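Can a machine clear the table yet? My chore-by-chore tips

344 shares | 40 comments

I get asked about this more than I get asked about grout, so let's do it properly. You have some money put by, you are sick of picking up after everybody, and you want to know if a robot can take a chore off your hands this year. My short answer is "some of one chore." The longer answer is below, and it's mostly about what to do with your house in the meantime.

Floors first. A robot vacuum will do a decent job on a floor you've already cleared. I've had a Brandow since February and I run it at 10 every morning after the kids leave. Pick up socks and charger cords the night before. Tape down rug fringe (painter's tape is fine, folded under). Empty the bin every single time, even if it looks half full, and cut the hair off the roller with a seam ripper — way better than scissors.

Tables are where it gets hard. A floor machine never has to pick anything up, but a table is all picking up. Think about a small cup near the edge. You'd grab it without looking, while telling somebody to find their shoes. A gripper has to come in at the right angle, close just enough, and not shove the cup over the side on the way. 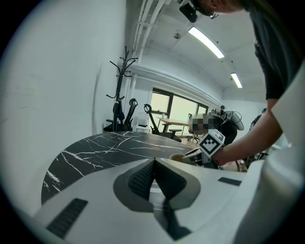
What to do with your tables now

Keep the small stuff in the middle. It's easier on you, on toddlers, and on any machine you may own someday. Corral it on a tray with a lip so you carry one thing and not nine. I use an old Giltar baking sheet at home, dents and all, and it goes straight from the coffee table to the sink.

On dark stone, or anything that looks like it, crumbs hide and smears don't. Wipe with a barely damp cloth, then go over it with a dry one right away. If you skip the dry one you'll be doing it again by lunchtime. Oh, and lift the cups, please! Wiping around them leaves those little moons.

Round tables: start at the rim and work in, then bring the crumbs back to one spot and off into your hand. My mother did it the other way and we had crumbs in the carpet for 20 years of my life.

Where the machines stand, as far as I can tell

Two jaws and a cup is a fair place to start, and it's where a lot of this work seems to be. People do the motion by hand with a gripper, over and over, reaching across a table the way you or I would. I love that it's such ordinary stuff. But picking up one cup isn't clearing up after dinner. You've got forks under napkins, a glass with an inch of milk in it, and the plate somebody isn't finished with. I wouldn't pay over 2,000 dollars for anything that promised me all that, and I'd want to see it done in my own kitchen first, with my own sticky glasses.

So for now I'd spend on the floor, maybe on a better dishwasher rack, and leave the table to whoever is tallest and complaining least.

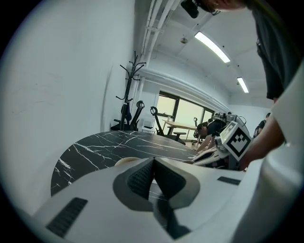

Valentina Urrutia: I'd put folding ahead of tables on the wish list. Cups at least keep their shape. A fitted sheet is a different animal every time you pick it up, and I can't see two little jaws managing the corners when I can't.

Nkrumah Asante: We tried an automatic bin lifter at the shop and went back to a hand cart after a week. It was fine with full bins in a straight row, and our bins are never in a straight row. The tray tip is good, though. We do the same thing with screws.

Valentina, you're right, and I've given up on fitted sheets and just roll them. Nkrumah, put a magnet strip under that tray if it's plastic, the screws stay put when you carry it.

Last updated 2019-06-19

Recent tips
Getting the smell out of a Woltside cooler
Sharpening a seam ripper (yes, you can)
Addo shelf brackets: which screws to throw away
Three ways to clean a dishwasher filter
Painter's tape that comes off in one piece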